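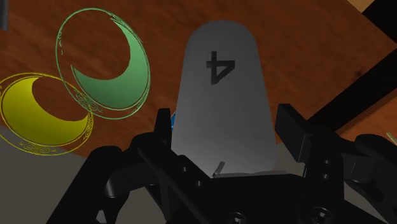 Fig. 4-1. Gray block with the numeral 4.

4. Setting Up the Plindus Countertop Water Filter

Read this section through before you connect anything. Setup takes one person less than an hour, including the first flush. You need a dish towel, a bucket, and the hose kit from the smaller of the two cartons.

4.1 Choosing a spot

Place the filter on a level surface within reach of a cold water faucet. The supply hose is 38 inches long and must not be stretched or joined to a second hose. Keep the unit out of direct sunlight, which encourages algae in the clear bowl.

CAUTION: Do not connect the filter to a hot water line. Water above 113°F damages the cartridge and voids the Coka warranty.

4.2 Fitting the cartridge

1. Wash your hands and rinse the bowl with cold water.
2. Peel both labels off the cartridge. Leave the rubber ring in place.
3. Wet the ring with a few drops of water. Do not use oil or grease.
4. Push the cartridge into the head until it stops, then turn it clockwise a quarter turn.
5. Screw the bowl on by hand. The wrench is for removal only.

Note: Cartridges from the older Rosatside series have a shorter neck. They will go in but will not seal.

4.3 Connecting and flushing

1. Unscrew the aerator from the faucet and put it away with its washer.
2. Thread the diverter onto the faucet, finger tight.
3. Push the supply hose onto the diverter until the white line is covered.
4. Place the outlet tube in the bucket.
5. Open the cold tap slowly and pull the diverter knob.
6. Let the water run for 8 minutes. Gray or cloudy water is normal at first and comes from fine carbon dust.
7. Close the tap and check each joint for drips.

If a joint drips, take it apart and reseat the washer before tightening it again.

4.4 First use

Discard the first full cup after flushing. If the filter has stood unused for more than two days, run it for a minute before drinking.
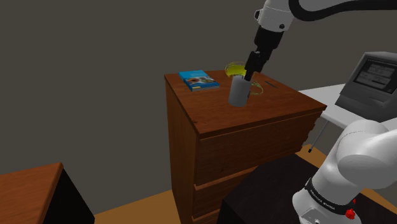

Rungrueang, in the owner comments for this section: My water stayed cloudy after the full flush. I let a glass stand and it cleared from the bottom up, so it was only air. Could you add that to step 6?

Reply from Coka Support: Trapped air can take a few days of normal use to work its way out. We will add a note at the next revision. If the glass clears from the top down, or leaves black specks at the bottom, repeat the flush.

4.5 Replacing the cartridge

Replace the cartridge after 720 gallons or when the flow slows noticeably. Close the tap and release the pressure at the outlet before loosening the bowl. Repeat the steps in 4.2 and the full flush in 4.3 with every new cartridge.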